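Recording two-handed demonstrations with hand-held grippers

Part 3 of the Grornness collection guide. Last revised 23 November 2024.

Parts 1 and 2 covered mounting the head camera and pairing the grippers with the logger. From here on it is assumed that both grippers report finger width and that all clocks agree to within 2 ms. If they do not, go back to part 2. Data with drifting clocks cannot be repaired later.

Before the first take

Clamp the board to the rig and check that it does not rock. Start Gincombe, load the task file and enter the operator number. Close the fingers fully, open them fully, and wait for the zero reading to settle. Repeat the zeroing after every 30 takes.

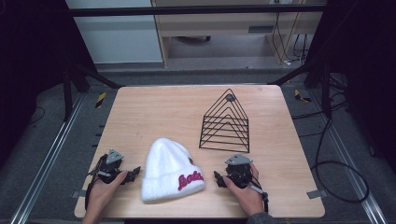
A take starts with both grippers still and clear of the object. Hold this for one second so that the trimming script can find the start. Soft items need more care than boxes or cups, as their shape at the start decides which grasps are possible. With the knitted hat, set it on its side between the two sets of fingers, and record which way the folded cuff faces in the "pose" field. The wire rack goes further back on the board, to the right, and gets its own entry. Keep your hands on the gripper bodies throughout; a bare finger used to straighten the wool spoils the take.

Move at a steady pace, slower than you would by hand. Close the fingers, pause briefly, then lift. Do not correct a poor grasp by shaking. Open, back off and try again within the same take, then tag it "retry". Retries are kept and are used in training.

Varying the start

Turn the object between takes and shift it by a hand's width. Change the rack position less often, once per block. The Mets task set asks for 2000 takes per object group. Our first soft-goods run in March stopped at 759, and the policy trained on it failed whenever the cuff faced away from the operator.

Ending and checking

Return both grippers to the near corners, open the fingers and press stop. Play back the take in Grisetti at double speed. Reject it if either gripper leaves the head camera view during a grasp, or if the width trace has gaps. Rejected takes go in the "out" folder with a reason code; see part 5 for the list.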